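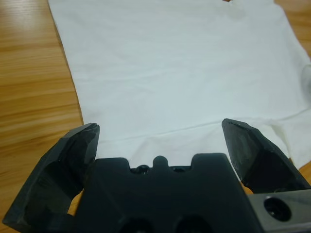
A plain white cotton T-shirt spread out on a wooden tabletop.

T-shirt folding

T-shirt folding is the household craft of turning a soft, floppy, T-shaped garment into a compact rectangle that can be stacked, filed upright in a drawer or packed in a suitcase. It is one of the first laundry jobs many children learn, and one of the most satisfying, because a shirt goes from shapeless to tidy in 10 seconds or less once the hands know the moves!

Preparation

Nearly every method begins with the shirt laid flat on a table, bed or bench. Cotton jersey is a knit, so it stretches in all directions and holds shallow wrinkles wherever it lands. Smoothing from the centre outward with an open palm gets rid of most of them. Sleeves deserve a special look, as they love to curl under the body and leave a lump that shows through every later layer. A smooth wooden surface is a favourite with keen folders (the cloth glides across it so nicely), although a towel underneath helps with slippery fabrics.

Common methods

The retail or square fold is made with the shirt face down. Each side is brought in toward the middle, the sleeve is turned back on itself, and the hem is folded up to the collar. Flipped over, the shirt shows a neat front and neckline.

The file fold starts in a similar way but ends in thirds, giving a small packet that stands on its edge. Every colour in the drawer can be seen at a glance.

The pinch fold is the showpiece. Two points are pinched along one side of the shirt, one at the shoulder and one halfway down, then the arms cross, uncross and shake, and the shirt practically folds itself. Ezekiel Oyelaran's booklet Flat and Square, written for the Paiva laundry workshops, gives it four full pages and calls it "the cartwheel of housework".

Folding boards

A hinged board keeps every shirt the same width. The Wiltura board, a well-loved model among workshop regulars, weighs 467 grams and has three panels that flip in order: left, right, bottom.

See also

Ironing
Clothes line
Sock pairing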